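Notes for the pillow talk — evening session, 21 slides, keep the water bottle close

(Start slowly. People will still be finding chairs and hanging up coats.)

Good evening, and thank you for coming out to hear somebody talk about cushions. I'm very glad to see so many of you, and I promise we'll get to the questions in good time, so do hang on to them. My subject is mixing prints in a small space, and I want to start with my grandmother's spare room, which had roses on the walls, checks on the bed and a rug with parrots on it, and was the room every one of us cousins fought over at Christmas. It broke every rule I was later taught.

**Slides 2 to 6 — how we learned to be careful**

Talk through the beige years. Mention the first Bultow catalog I worked on, with its 155 fabrics, most of them some kind of oatmeal. I was proud of that catalog, and I still have a copy on the shelf at home. But when customers brought in pictures of their own rooms, they nearly always had one loud thing they loved and had been told to hide — a curtain, a quilt, a child's cushion.

(Pass the sample books around here. The Flevberg one loses pages, so ask for it back.)

**Slides 7 to 13 — picking the wall first**

If you are lucky enough to be starting from nothing, pick the wallpaper first and live with a big sample of it for a week or two. Tape it up beside the window, then move it to the darkest corner. Look at it with the lamp on. What I want you to notice is how much pale ground there is between the flowers, because that is the breathing space for everything else you bring in. A busy drawing on white will forgive you a great deal. The same drawing on navy is a much bossier guest.

Tell the Aydoğan story if the room feels friendly. Short version: we hung the whole hallway upside down, and the client liked it and kept it.

**Slides 14 to 19 — small prints on soft things**

Now for cushions. My feeling is that a small, cheerful print can sit against a large, quiet flower very happily, so long as the backgrounds are cousins. Cream next to white is fine. Cream next to cream is even easier. Children's prints get left out of these talks, and I think that's a shame, so I've put them right at the heart of this one. Bears and strawberries are as respectable as stripes, and they're a good deal kinder to wake up to.

Texture does some of the work too. Put a knit blanket between two prints and each of them gets a little plain border, without anybody having to sew a thing. Don't fold it too neatly. Let it bunch.

(Next two slides one after the other. Leave each up for a good long while and drink some water.)

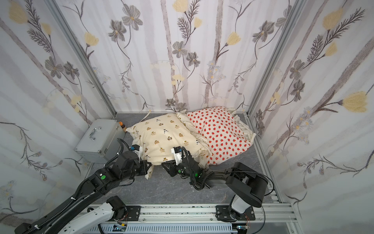
Gray flowers and yellow blossoms on the walls first, then the strawberries and the knit on the second slide.

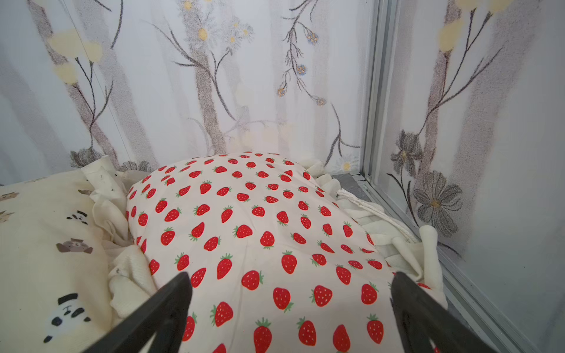

Lewis Cowie wrote to me after the April version of this talk to say that he agreed about the cream backgrounds but thought I was too easy on small prints in general. In his experience two of them side by side start to buzz once you're across the room, and he would sooner have one printed cushion and one in a solid color picked out of it, a leaf green for instance, with the blanket doing the rest. He added that he had tried my way in his daughter's room for a month before changing it, and that she had changed it back.

(Read that out in full, it gets people talking. Then ask for a show of hands: Lewis's way or mine?)

**Slide 21 — questions**

Likely ones: washing printed covers (inside out, cool water, check the label), whether to match the curtains (only if you want to), where the sample books can be ordered. Enda Hennessy has the Imico price list at the back table. Lights up, and please stack the chairs by the door.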